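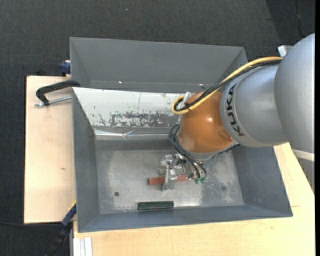
Bin cell, KUKA arm. Protective stop on pick, left finger fouling the near wall

September, started 14:40, written up same afternoon, sorry for the state of it

What happened. Running the block picks from the front bin, Lormont sequence, override at 60. Red ones fine. Then it went for a green one lying down by the near wall and the left finger came down on the slope instead of beside the block. Loud bang, arm stopped itself, collision message on the pendant. Bin shifted towards the board on the left. Clamps held, just. Nobody inside the line, doors shut.

E-stop pressed anyway before anyone went near. Do this every time please, a protective stop is not the same thing and it can be cleared from the pendant by somebody who can't see your hands.

Damage
- left finger: tip burred, no bend that I can find with a straight edge. Filed it.
- finger screws: one had backed off half a turn. Before or because of the bang, don't know. All redone with threadlock.
- bin: new scratch low down on the near slope. It was scratched to bits already so only matters for the camera.
- yellow cable: looked hard at the loop by the orange joint, no nicks. Ties all still tight.
- air hoses: one fitting was weeping, pushed home, quiet now. Check again tommorow.

Why. First thought was the pose estimate, green on dark grey near the edge, has been poor before. Pulled the log and the pose was good, well within what we normally get. So not vision.

Second thought, bin had crept. Measured it against the board after putting it back and the marks lined up, and picks in the middle were landing right up to the one that hit. Not that either, or not enough of it.

Third go. The wall check in the planner uses the bin model, and the bin model is the old Dolthorpe one with straighter sides. Ours slope in. At floor level that puts the real wall a good way nearer the block than the planner thinks it is. Anything in the middle has loads of room so it never showed. A long block lying alongside the near wall is the worst case, finger goes down in the gap and there is no gap.

Checked by jogging it down by hand at lowest speed over the same spot, T1, somebody on the enabling switch. Finger meets slope well before grasp height. Planner screen shows it clear at that point. So that's that, model is wrong. Should have been changed when the bins were swapped, I did the swap, my fault.

2 things made it worse
1. Approach was straight down at full override right to grasp height. There is meant to be a slow last section, and it was commented out. Think this was from the cycle time runs for Bultine and never put back.
2. Collision limit had been turned up to stop nuisance trips from the cable bundle dragging. Put back to the value on the sheet. If it trips on the bundle then fix the bundle.

Done today
Near wall exclusion strip put in as a stopgap, planner won't accept a grasp there at all. Slow last section back in. Override capped at 40 till the model's redone. Rear bin has the same shape so same strip on that, not that we're picking from it this week.

Ran reds only, then mixed. No stops, but it leaves anything lying along the wall and then sits there saying no valid grasp. Annoying but right. Clear those by hand, E-stop in first.

Still to do
- measure both bins properly, inside, top and bottom, all walls. Not off the drawing.
- new bin model, load it, check with slow jog at each corner before anything automatic
- spare finger on order through Falcão, fit it when it comes, don't trust the filed one for long
- try grasping the wall blocks across the short side with the wrist tilted away. Might need the hoses rerouted, the black ones bow out a fair bit and I don't want them catching on the rim
- retighten all the clamps, then again after 300 cycles and write down if any moved. No one's been writing this down
- find out what else got commented out

17:50. Left in T1, key's out, air off at the wall. Block still sitting along the near side, leave it there please, want it for the tilt test.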